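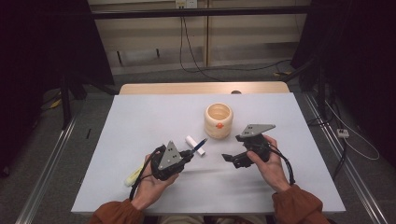 How I Get a Dead Marker Writing Again (Most of the Time)

Posted 9/26/18

I have a drawer of markers and paint pens that would embarrass a kindergarten, and every October I haul the lot out before the Brerkcombe craft fair to see what still works. Last year I nearly tossed half of them! Now I do a little rescue session first, and it's saved me a fair bit of money.

Start by working out what's in the pen. Water-based ones usually say so on the barrel. If it smells like a hardware store, treat it as alcohol-based. Mixing those up is how I wrecked two perfectly good grey liners, so have a sniff (a small one, please) before you do anything else.

For water-based markers, put a splash of warm water in a jar lid and stand the nib in it. Count to nine, take it out, blot it on a paper towel and put the cap on tight. Then lay it flat and leave it overnight. I know, I know, you want to scribble with it right away, but you'll only get a pale, watery line and think it's failed.

Alcohol-based ones get the same treatment with rubbing alcohol from the pharmacy. Crack a window, and keep it well away from the stove. 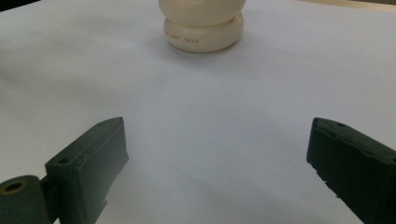
Paint pens are fussier. Shake with the cap on until you hear the little ball rattling, then press the nib down on scrap paper, gently, a few times. If it's crusted over, pull it out with tweezers and flip it, as lots of them have a second good end (my Clurum ones do, the Vieira ones don't, and I learned that with paint all over my thumb).

Still nothing? Check that the nib isn't just mushroomed. You can trim a felt one on an angle with a sharp craft knife, and the new edge is lovely for lettering.

Store anything double-ended flat, and tip paint pens nib down only if the maker says to. Mine live in an old cookie tin from the Staltgate flea market. The colours never stay sorted for long, but at least the lid fits.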